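Grornska open day – who else went?
General chat / Robots and automation
13 replies

maplebench wrote:
Well, I finally made it over to the Grornska open day in November, after missing it last year because of my knee, and I have to tell you all what a lovely time I had. Nearly 200 people came through, according to the lady at the sign-in desk, and I think every one of them wanted to stand where I was standing! They had coffee out, and those little almond cookies, and you could wander from room to room and ask whatever you liked.

The part I'd been looking forward to was the humanoid doing household and office chores. Pascual Retamal gave the talk for that one, and he was so patient with us (a boy near me must have asked him the same thing over and over, and he answered it kindly every time). He explained that cabinets are much harder than they look. A door swings on an arc, so the hand has to follow along with it, and then the robot has to keep its own arms and body out of the way of the door it just moved. I'd never given it a thought, and I've been hanging cabinet doors most of my life.

They also let us look at what the robot's own head camera sees, and I asked if I could have a copy to share with you folks.

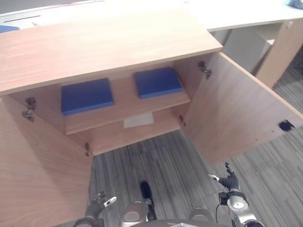
Robot's-eye view of the cabinet, both doors open and the two blue things on the shelf. Those are its own hands at the bottom.

Look at how much of the view those doors take up! I kept thinking how I'd just reach past them without looking. Anyway, I came home full of cookies and questions. Did anybody else go?

torquewrench_dee wrote:
I was there in the morning and left before the talk, so thank you for writing it up. I'm jealous about the picture. What are the blue things, books?

maplebench wrote:
Books or flat boxes, Dee, I couldn't swear to either one. I meant to ask and then got to talking about hinges with Pascual and it went clean out of my head.

old_relay wrote:
I don't want to rain on anyone, because I enjoyed the day too. But I've been to a fair number of these, and a tidy cabinet with two things in it, well apart from each other, is about as easy as a shelf gets. Mine at home has a waffle iron leaning on a stack of pie tins. The Plosteck demo last spring had the same trouble for me, everything laid out just so.

torquewrench_dee wrote:
You have to start somewhere though. My nephew learned to drive in a church parking lot.

old_relay wrote:
Fair enough, Dee. I'd still like to see them post how many tries it takes.

maplebench wrote:
He did say they'd logged 2,000 practice runs on doors and drawers, all told. I didn't think to ask how many went wrong, so you've got me there, relay. I'll put it on my list for next year.

quietgear wrote:
Does anyone know if the hands were Aker or Xu? I can see black fingers and a silvery thumb but I can't tell from that.

maplebench wrote:
I wish I could tell you! There was a handout and I left it on the bus. If somebody still has theirs, please post it – I'd like to read it again myself.

torquewrench_dee wrote:
Mine's in the truck. I'll scan both sides tonight after supper.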